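Keeping old machines in use: a conversation with Yu-ting Peng

Sunday, February 21, 2021

When the Zillstead Adult Learning Service moved its evening classes online last year, the first difficulty was a simple one. A large share of enrolled learners had no computer at home, or shared one with several other members of the household. Yu-ting Peng, who manages the Service's equipment loan scheme, spoke to us about how the scheme was set up, what it has cost and what the Service intends to do when classrooms reopen.

Ms Peng joined the Service as a tutor in bookkeeping and moved to learner support four years later. She had not expected to spend her working week on computers. "My background is in ledgers," she said. "I could tell you what a machine was worth after depreciation, but I could not have told you what was inside it."

The loan scheme began with a request to local employers. Many offices in Zillstead had closed their doors in the spring, and some were replacing desktop computers with laptops so that staff could work from home. The Service wrote to every firm on the town's business register and asked whether the older equipment might be passed on. The first reply came from Drisura, the insurance broker on Canal Street, which offered the contents of an entire floor.

"We had nowhere to put them," Ms Peng said. "The pottery room was not in use, so they went in there, on the drying racks. I remember a tutor telephoning to ask whether she could have her shelves back. She is still waiting, I am afraid."

Each donated computer is wiped, checked and given a fresh operating system before it is lent. Memory is added where it is needed, and the old hard disk is usually exchanged for a solid-state drive. Ms Peng regards this last step as the most useful single improvement. A desktop that once took several minutes to start can be ready for a lesson in well under one.

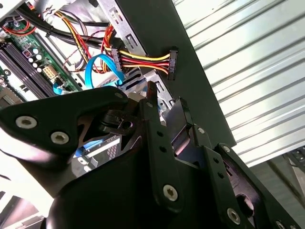 Inside an open desktop computer case.

The technical work is overseen by Chak-lun Lo, who taught computer maintenance at the Service before the closure and now divides his time between repairs and the telephone helpline. Mr Lo joined our conversation for part of the morning. He was keen to correct the view that a machine of a certain age must be slow.

"People judge by the case," he said. "It is scratched, it is large, it has a sticker on it from a department that no longer exists. A learner who is writing letters, attending a class by video and filling in a spreadsheet does not ask very much of a processor. What spoils the experience is dust, a failing fan or a full disk, and all of those can be put right with patience."

He added that desktop machines are generally easier to maintain than the laptops that replaced them. Parts are of standard sizes, covers come away with ordinary tools and a faulty power supply can be changed in an afternoon. Their chief drawback is bulk. Learners who live in shared housing or in a single room have sometimes had to decline a desktop, and a small number of laptops is held back for them.

The scheme has a modest budget. In its first year the Service set aside £4000 for parts, cables and delivery, of which a little over £3000 had been spent at the time of our interview. Webcams were the largest item. Ms Peng explained that prices rose sharply in the first months and that the Service eventually bought a plain model made by Pikar, which has proved adequate for language classes.

Delivery was a separate matter. Two members of the catering team, whose kitchen was closed, offered to drive the Service's van, and between them they have covered all 11 wards of the town. "They have become our best source of information," Ms Peng said. "They see where the signal is poor, and they hear which letters from us were confusing. We rewrote the loan agreement after one of them told me that people were frightened by it." The new agreement runs to a single page. Learners are not charged for accidental damage.

Asked what had gone less well, Ms Peng spoke about the first group of borrowers. The Service had assumed that a working computer would be enough. Of the first 17 learners to receive one, several had not logged in to a class by the end of the second week. Some had no broadband. Others were unsure of the sign-in process and did not like to ask. The Service now telephones every borrower on the day after delivery, and a tutor stays on the line until the learner has reached the class page.

"I should have known that from teaching," she said. "You do not hand somebody a textbook and leave the room."

The Steinarsdóttir Fund, which supports adult education in the region, has agreed to pay for a part-time helpline post until June. Beyond that the position is uncertain. Ms Peng would like the scheme to continue after classrooms reopen -- she notes that many learners with caring duties have attended more regularly online than they did in person -- and a proposal will go to the Service's board in the spring.

Mr Lo hopes to bring back the maintenance class, with learners repairing donated machines as part of their coursework and keeping one at the end of the term. Enquiries about the class, and offers of equipment less than ten years old, may be made through the main reception. The Service is not at present able to accept printers.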